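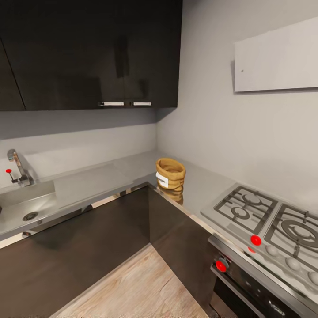
Vol. 2, p. 700

KITCHEN CABINETRY. Fixed storage furniture built for the preparation and keeping of food, normally divided into base units, which stand on the floor and carry the bench, and wall units, which are hung above it. Tall units, or pantries, run the full height of both. In Australian practice the word "joinery" is often used for the whole installation, including panels, fillers and kickboards.

Construction. Most modern cabinets are frameless. The carcass is a box of sheet material, usually particleboard or medium-density fibreboard faced with melamine, and the doors cover its front edges completely. Face-frame construction, in which a timber frame is fixed to the front of the box and the doors are hung from that, survives mainly in heritage work. Carcass parts are joined with screws, dowels or cam fittings. Back panels are either let into a groove or fixed flat to the rear edges. The second method is quicker but leaves the panel edge exposed to steam.

Wall units are hung from a steel rail or screwed through a solid batten into the studs. Plasterboard anchors alone are not considered adequate for a loaded cabinet. Where a run turns a corner, a filler strip is fitted so that the handles of one door clear the face of the next.

Finishes. Doors may be laminated, vinyl-wrapped, veneered or painted. Gloss levels are measured with a reflectometer and quoted in gloss units, a polished black glass reference being set near 100. High-gloss doors in dark colours show dust, fingerprints and fine scratches more readily than matt doors in pale ones. Two-pack polyurethane is sprayed in several coats, then cut back and buffed. Vinyl wrap is cheaper, but the film can lift at the edges beside an oven or above a kettle.

Trade history. Cabinets were made to order by local joiners until sheet materials and concealed hinges allowed standard sizes. Among the smaller suppliers of the flat-pack period was Prukon, whose catalogue of August listed 3000 separate parts.

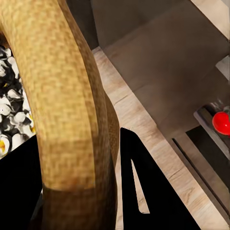

The firm sold carcasses and doors separately, so that an existing kitchen could be refaced without disturbing the bench or plumbing. Its rival Beser supplied complete units only. Both used the same drilling pattern, and their doors were in practice interchangeable. Dimas Wuisan's survey of the trade treats this compatibility as the main reason that neither firm kept its customers for long.

Maintenance. Hinges are adjusted in three directions by screws in the hinge arm and mounting plate. Doors should be cleaned with a soft damp cloth and a mild detergent. Abrasive creams dull a gloss surface permanently. Swelling at the lower edge of a sink cabinet indicates that water has entered the board, and the affected panel is normally replaced.

See also: BENCHTOP; HINGE, CONCEALED; SPLASHBACK.

Further reading: D. Wuisan, Flat-Pack Joinery and Its Makers; Lâm Đinh, Surface Coatings for Cabinet Doors.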